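Vavden Bench Notes
16/02/2024

Short cables, part 2. Part one was power strips. Slack, plugs and labels this time.
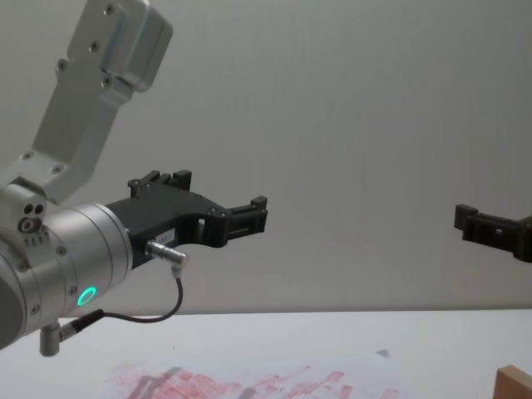
Thin black cable, silver plug, slack left in a downward loop.

1/ The loop is what I want to talk about. A short cable pulled straight between two connectors puts the load on the plug every time something gets bumped. A cable with a hanging curve puts it on the curve. Same cable, and the plugs last longer.

2/ My rule for thin round cable: the tightest part of the bend should be no smaller than eight times the outside diameter. Ten if it moves. Measure the diameter with calipers over the jacket, away from the strain relief.

3/ The first inch out of the plug stays straight. Most of the dead cables in my scrap bin are broken right there. You can often feel it with your fingers before a meter shows anything.

4/ Labels. Small white labels with faint print are fine until you need to read one under a shelf. I reprinted all of mine in September. Black on white, 12 point bold, cable number and nothing else. The description goes in the spreadsheet.

5/ Tape is Zorkmont, the matte one. The glossy one reflects the bench lamp. A roll gives me up to 696 labels at the short setting with the margin turned off. With the margin left on you get a lot fewer, and the setting resets when you change the batteries.

6/ Flag labels on cable, flat labels on housings. A flat label wrapped around anything thinner than a pencil lifts at one corner in a month. Press the two halves of the flag together starting from the cable and working out.

7/ Inventory after the September sort: 272 cables in the room. 113 of them had no label at all. I tested those on the continuity tester in batches, one evening per box. It was dull work and I would do it the same way again.

8/ Storage: Bidurden shallow bins, the gray ones with the card slot. One connector type per bin. I tried sorting by length first and gave up, everything between two and three feet ended up in the same bin.

9/ Coil diameter should match the bin. Over-under coil, hook-and-loop tie, never a rubber band. Rubber bands go sticky and mark the jacket. Twist ties are OK for a week.

10/ Small screws are a separate problem and will get a separate thread. For now: magnetic dish on the bench, a lid on the dish when I leave. Dark screws on a dark mat are a waste of an afternoon, so the mat is light green.

11/ Someone asked about cleaning brushed aluminum. Dry microfiber first, then a damp one, wiping along the grain. No scouring pads. Keep the cloth away from open connectors and screw recesses, lint collects in both.

12/ Also asked: where the tester came from. Secondhand, from the Sheehan surplus counter, no manual. The ribbon cable adapter was missing and I made one.

13/ Still undecided on right-angle plugs. They save depth behind a shelf, but they choose the exit direction for you, and I have bought the wrong one twice.

14/ Spreadsheet columns, since they come up every time: number, connector A, connector B, length, diameter, date tested, bin. I dropped the color column. Nearly all of them are black.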